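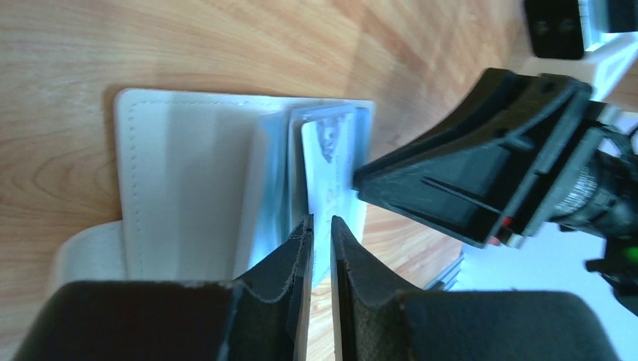

2. Ranger les cartes dans le porte-cartes Suline

1. Ouvrez l'étui bien à plat sur la table. Moi, j'écarte les pochettes du bout du doigt, sinon elles collent entre elles (surtout neuves !).

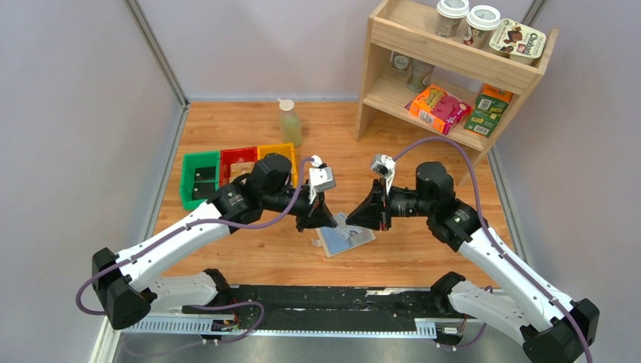

2. Glissez d'abord les cartes du quotidien, une par pochette. Je garde les cartes de fidélité pour la fin.

Attention : ne forcez jamais une carte épaisse, la soudure lâche.

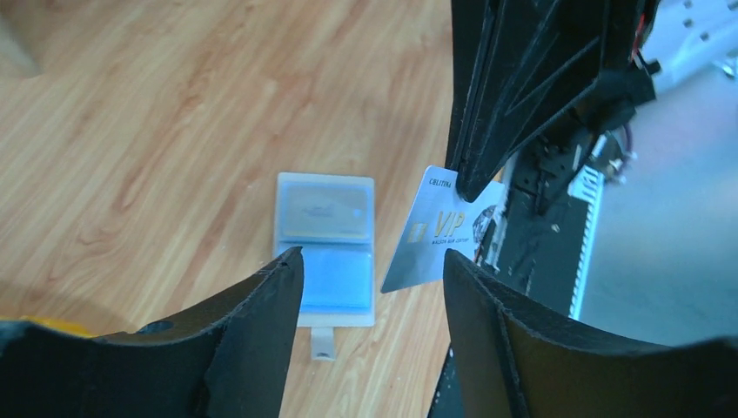 Tymoshchuk met deux cartes dos à dos et trouve que ça tient très bien. Bon, moi j'évite !

3. Lissez les pochettes, puis refermez.
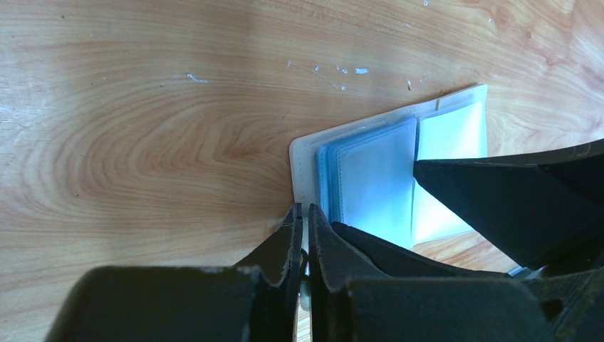
Fig. 4 – Étui ouvert, pochettes à plat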